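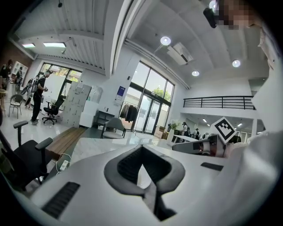 Open-plan office, high white ceiling.

Wosovura 629 Flat White Ceiling Paint
Interior, water-based, for commercial and residential ceilings

Product code: 629
Finish: Dead flat
Color: Ceiling White (can be tinted to light off-whites only)
Sizes: One-gallon can, five-gallon pail
Coverage: 300 square feet per gallon per coat on smooth, primed surfaces

Overview

Wosovura 629 is a flat ceiling paint made for large, well-lit rooms such as open-plan offices, classrooms, waiting areas and shops. Long ceilings with windows at one end tend to show every lap mark and roller line, especially early in the morning when the light comes in low. 629 dries without sheen and stays workable long enough to keep a wet edge across a wide run.

It can go over primed drywall, plaster, concrete, previously painted wood and galvanized metal deck that has been cleaned and primed. It is not a stain blocker. Water stains, smoke and marker should be spot-primed with Drilus Seal Coat or another stain-blocking primer before the first coat.

Do not use 629 on mineral fiber acoustic tiles. It will fill the small holes in the tile face and the tile will absorb less sound. We sell Burnusent Tile White for that job.

Surface preparation

Dust is the usual cause of peeling on high ceilings. Vacuum or brush down the whole area, including the tops of ducts and light fixtures if these stay in place during the work. Wash greasy areas near kitchens and break rooms with a mild detergent, rinse, and let them dry overnight. Scrape loose paint and sand the edges smooth. Fill cracks, sand again and prime the patches.

New plaster has to cure fully before priming. Follow the plaster maker's schedule.

Application

Stir well before use. Do not thin for brush or roller. For spraying, strain the paint first and add water only if the pattern will not close up.

Roller: 1/2 inch nap for smooth drywall, 3/4 inch for textured plaster or concrete
Brush: synthetic bristle
Airless spray: 2000 psi at the tip, adjusted as needed
Air and surface temperature: 50 to 90 °F
Dry to touch: one hour
Recoat: four hours, longer in damp or cool rooms

Roll the last coat in one direction, toward the main source of daylight. On wide ceilings two people work better than one – the first cuts in and the second follows with the roller before the edge sets. Box all pails together before starting if the job takes more than one. White varies very little between batches, but it does vary, and the difference will show in the middle of a ceiling.

Two coats are recommended over primer. One coat is often enough when repainting white over white.

Sprinkler heads, smoke detectors and sensors must be covered before spraying and uncovered when the work is done. Never paint over them.

Touch-up and cleaning

Touch up with paint from the same batch, applied with the same tool used for the original coat. Feather the edges. Keep a labeled quart on site where possible.

Like most dead flat paints, 629 marks if it is scrubbed. Dust it with a dry microfiber head. Light spots can be dabbed with a damp white cloth after the paint has cured for 20 days.

Storage

Keep from freezing. Close the lid tightly and store the can upright. Paint that has frozen once should not be used, even if it stirs out smooth.

Customer notes

"We used 629 on the second floor in August, working from 6 p.m. after the staff had gone. Two coats over the old eggshell. Low odor by morning. The pails are heavy to get up a narrow stair, so ask for gallons if you have no elevator." – Chunhua Han, facilities manager

"Covers well. I would like a longer open time in dry weather. We ran a humidifier and that helped." – Krum Radonjić, painting contractor

Ordering

629 is stocked at the Yordanov warehouse and at most Wosovura dealers. Five-gallon pails ship by freight with a liftgate on request. Tinted paint cannot be returned. Unopened white can be returned within 30 days with the receipt.

Related products

Burnusent Tile White, for acoustic tiles
Drilus Seal Coat, stain-blocking primer
Wosovura 18-inch roller frame and covers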